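Section 3: Running the pan routine in the simulator

Hi, Khoa Tạ again. I run the canteen kitchen at Griston, and I wrote this part because I'm the one who used to lug the pans. Before Plallow goes anywhere near our real bench, everybody on shift gets a go in the sim first (yes, even you on dishes!).

1. Log in at the Baptista terminal and open the kitchen set-up.
2. Check that the dish rack is empty and the middle of the counter is clear.
3. Bring the right gripper down to the pan and close it on the handle, never on the rim alone.
4. Keep the left arm out to the side. It has no job in this one.
5. Flip through your views before you hit Go. 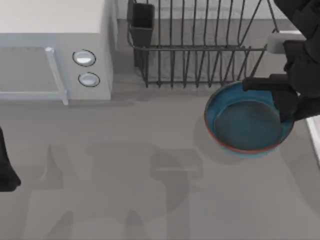
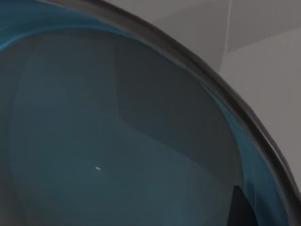
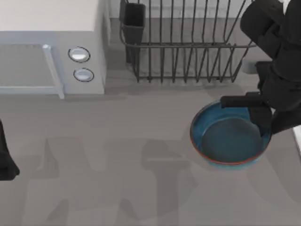 Fig. 3: Simulator views. The first and last show the right gripper on the pan handle; the middle one is a close-up with no arm in view.

Note: the close-up is hard to read at first. Shiny surfaces throw odd dark patches, so go back to a wide view if you're lost.

Caution: big soft shadows on the counter come from the arms overhead. I stopped my first run over one, thinking I'd hit something.

6. Save your run and write your initials in the shift book.

We've logged 1,858 runs since November, and Kazimiera Bielecka reads every comment, so please grumble in writing. My wrists are happier, but I do spend more of my morning at a screen now, and I'm still getting used to that. Rosters stay as they are until the whole crew has signed off on this section.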